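4.2 Why the good plates stay in the cupboard

Our survey asked 2,489 households which of their dishes they used on an ordinary weeknight. Of these, 2,160 answered, and a fair number answered a different question, usually about their mother-in-law. Agbenyega (2,000 words into a chapter supposedly on soup) argues that families rank their tableware and then forget the ranking exists. Our replies bear her out. People who owned a matching set told us it was "for guests," and then had trouble recalling a guest.

Color mattered more than price. White plates went out every day, patterned ones on Sundays, and pastels hovered in between, too cheerful for a funeral and too delicate for chili (Figure 3).
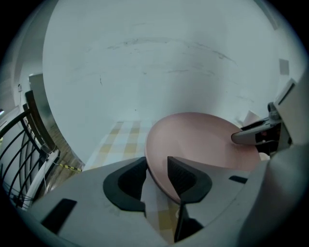 Figure 3. A round plate in pale pink, coded "pastel, plain" in our scheme.

Addo and Acheampong found the same middle group in their study of wedding gifts, where pastel sets were the most often thanked for and the least often unpacked. We saw a small rise in pastel use in December, when everything else was in the sink.

The Skemiter subsample behaved differently. Households there had mostly inherited their dishes in odd lots, and with no full set to protect, they ate off whatever was on top of the stack. Interviewers noted that these were also the shortest interviews. Section 4.3 takes up bowls, on which respondents held much stronger views.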